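Home | Features | Gear | Workshops | Subscribe

Last updated: February

My Year With an External Recorder, and Why the Camera Stayed Put

I shoot small stuff. Recipe clips, pottery sellers, the occasional hardware maker who needs ninety seconds for a product page. For years I recorded straight to the card in the camera and told myself the footage looked fine. Then I lost a whole afternoon's work in the grade for a client over in Zurnbridge. The backgrounds were pale and smooth, and once I pushed the color a little they broke up into stripes like a cheap awning.

So I bought a Clotari, used, from a rental house in Jiltdale that was clearing out its shelves. It's a monitor and recorder in one, it hangs off the top of the camera, and it weighs more than I'd like. The first week I hated it! The menus are laid out as if somebody shuffled them, and the fan comes on right when the room goes quiet (there's a setting for that, page 8 of the manual, go find it before your first interview).
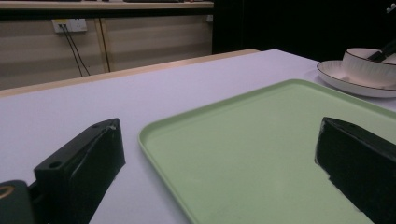 White tabletop, black gripper fingers.

But then I pulled the first files into the edit. The whites held. I could bring the exposure down on a tabletop and there was still something in there to work with, and the soft shadows rolled off the way they do when you look at them in person. I sat there dragging the same slider back and forth like a kid with a light switch.

The price of all this is storage. My old clips fit on a card the size of a fingernail. A single morning's shoot last month came to 143 gigabytes, and that was a morning when I was being careful. I now own two drives I can't really afford, and I label them with masking tape. Transfers run over lunch. If you're the type who leaves the recorder rolling while you move a lamp, you'll want to break that habit fast.

Power was the other surprise. I'd been getting through half a day on one camera battery, and the Clotari ate its first one in 59 minutes. I went to Vestergaard plates in the end — they're clunky, but they click in and stay in, and I can run camera and recorder off the same brick. My cable situation is still a mess. I bought a right-angle HDMI lead, then a second one because the first pointed the wrong way. 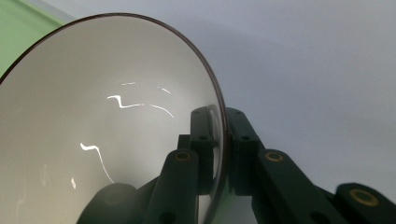 Glossy off-white bowl with a thin dark brown rim.

Would I tell you to get one? If you shoot weddings or run around with the camera all day, I'd probably say no, or at least rent first. The extra weight gets old by mid-afternoon, and your clients may never notice. For tabletop work, where everything sits on sticks and you've got time to fuss, I wouldn't go back. I've started using the waveform for every single setup, and my lighting has gotten better because of it. The big screen also means a client can stand behind me and point at things (a mixed blessing).

Next I want to try a proper focus puller's rig with it, if I can find one to borrow. I'm also still looking for a sun hood that doesn't fall off.

Related stories
Cheap lamps that don't flicker
Rent or buy? Our readers' monitor picks
Backing up on the road
A beginner's guide to waveforms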